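¿Por qué se revuelcan los cerdos en el barro?

El cuerpo produce calor todo el tiempo. Las personas lo eliminan en parte mediante el sudor: al evaporarse, el agua se lleva calor de la piel. El cerdo apenas suda, por lo que necesita agua o barro del exterior.

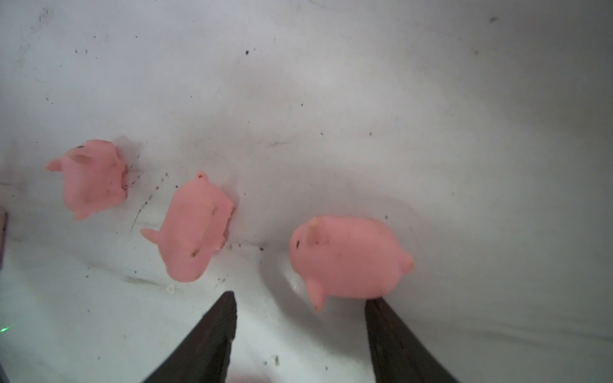 El barro tarda más en secarse que el agua limpia, de modo que el enfriamiento dura más. Una vez seca, la capa protege la piel del sol y dificulta las picaduras de insectos.

Palabra clave: evaporación. Es el paso de un líquido a gas.

Prueba: moja el dorso de una mano y sopla sobre las 2. ¿Cuál notas más fría?

Texto: Marta Ivanyshyn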